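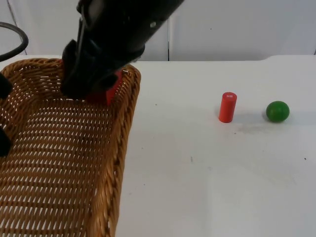
March 10, 2021
Elleo shapes set, basket and table notes

Picked the basket question back up today after leaving it since January. The candidates are still the same two, the wicker one from Demissie and the lidded box from Alard. I used the wicker one all morning and wanted to get the notes down before I switch. The floor is a diagonal weave with small gaps, and with the basket on the white table the gaps show up as white specks between the strands. It makes a regular pattern across the bottom. Red pieces are easy to pick out against it. I want to try the yellow ones too, because I suspect they get a bit lost against tan.

Rim: thick and rounded, no complaints. I ran a cotton rag all the way around the inside and outside and got one snag, on the outside near a corner. Trimmed it with the small side cutters and ran the rag again, no snag. The January sample had more than that, so either Demissie changed something or we got a better one. Need to check the order sheet and see if it has the same part code.

Load: put in 800 g of mixed shapes and left it for 90 minutes. Measured the floor from a straightedge laid across the rim, before and after. Sagged 2 mm in the middle. When I took the load out it came most of the way back, but I didn't wait long enough to call it. Measure again tomorrow before anything goes in.

Room was at 67 F when I started. Didn't check it again.

Crumbs and dust: anything fine drops straight through the floor and ends up on the table. With the Alard box it stays inside and you have to tip it out. I prefer the basket for this, but it does mean the table wants a wipe every time the basket gets moved. Used the plain damp cloth. Do not use the orange spray on this table again, it left streaks last time and they took two passes to get off.

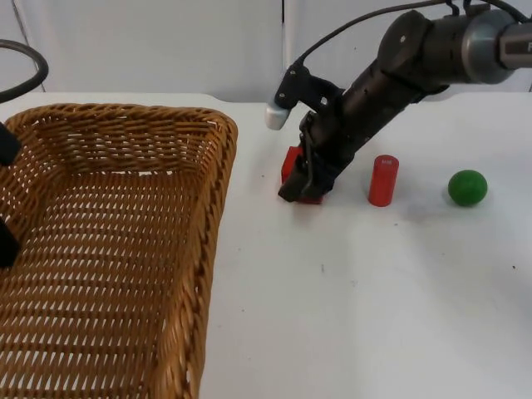 On to the shapes. The cube and cylinder are about matched for height by eye and all three shapes look right together, so I am leaving the sizes alone. The mark on the end of the cylinder is small and pale. I can find it when I know where to look, but Skullov asked for something a parent could read when sorting, and I don't think we are there. Options are a bigger mark or a darker one. Bigger is easier for us. Will mock up both.

Green ball: it rolls, so it needs a home. On the bench it kept drifting toward the window side when I bumped the table, which tells me the table is off level again. Put a folded card under the leg at that end and it stayed put after that. Card is not a fix. Somebody please look at the adjuster on that leg, it turns but I don't think it is catching.

The finish on the ball is glossier than I would like. It picks up a bright spot under the ceiling lights. Compare with the satin sample in the second drawer, same green, and decide which one goes to Skullov. I would send the satin.

Sorting order for the insert sheet, as it stands: big shapes first, then balls, then anything flat. I tried it the other way and the flat pieces ended up buried, so you had to take everything out to get one.

Still to do
- floor measurement on the basket, unloaded
- part code on the Demissie order
- yellow pieces in the wicker basket
- same load in the Alard box, same length of time
- mark mockups for the cylinder
- table leg

The trimmed strand is taped inside the back cover of this book in case we need to show it to Demissie. Rag is in the wash bin.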